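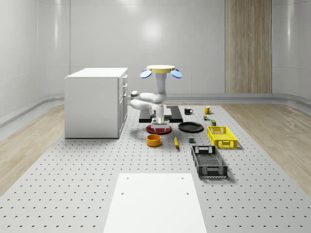

Do you need an expensive gripper to clear a table? Mostly you need a patient one, and patience turns out to be a software setting.

I came to that view after 12 evenings of trying grippers in simulation, on a table that looks like the aftermath of a small dinner party held in a lab. There are plates, mugs, a bowl, a couple of crates and a white cabinet with drawers. The arm hangs over all of it with two short parallel fingers, and the first thing I asked it to pick up was the dark red plate. This was a mistake, and I made it on the first evening, before I had learned any manners.

Flat plates are where gripper brochures go to die. A parallel gripper wants two sides it can squeeze, and a plate lying on a table offers a rim and a shrug. Come straight down on the center and you are pressing on crockery. Come down at the edge, one finger over and one finger under, and you find that there is no under.

The first contender was the Numik, a plain two-finger model with short travel and a controller that reports its own opinion of every grasp. On the small dark gray cube it was close to perfect. On the bowl it did well once I stopped aiming at the middle and pinched the wall. On the plates it managed 13 clean lifts out of 57 tries, nearly all of them by dragging the plate sideways first and catching the rim at a slant. The controller rated most of the failures "confident."

The Hustenar has longer fingers with soft pads, and in simulation soft pads are mainly an act of faith. You type in a friction number and the world obliges. With the number the maker suggests, the plates came up like magnets. With a number I considered more grown-up, they slid right back down. I ran it both ways and kept the gloomier results, which put it a little ahead of the Numik on plates and a little behind on mugs, where the long fingers kept meeting the handle before they met the mug.

Third was the Quintero, which adds a small suction cup between the fingers. It beat the others on plates without apparent effort. It was also hopeless in the crates, because the cup housing is wide and the walls of a crate are not sympathetic. I lost most of an evening to one corner of the black crate before moving the target a little toward the middle and calling it calibration.

What changed the scores most was the controller. I swapped the stock one for Namora, which slows the last stretch of the approach and waits for contact before closing. The Numik's plate score doubled. The Hustenar stopped arguing with mug handles. The Quintero stayed where it was, having little left to prove and still no way into the corner.

Simulation flatters everybody, of course. My plates have no soup on them. The next round is on a real bench with 2 of the three grippers, the Numik and the Quintero, and a stack of thrift-store dishes I have not become attached to.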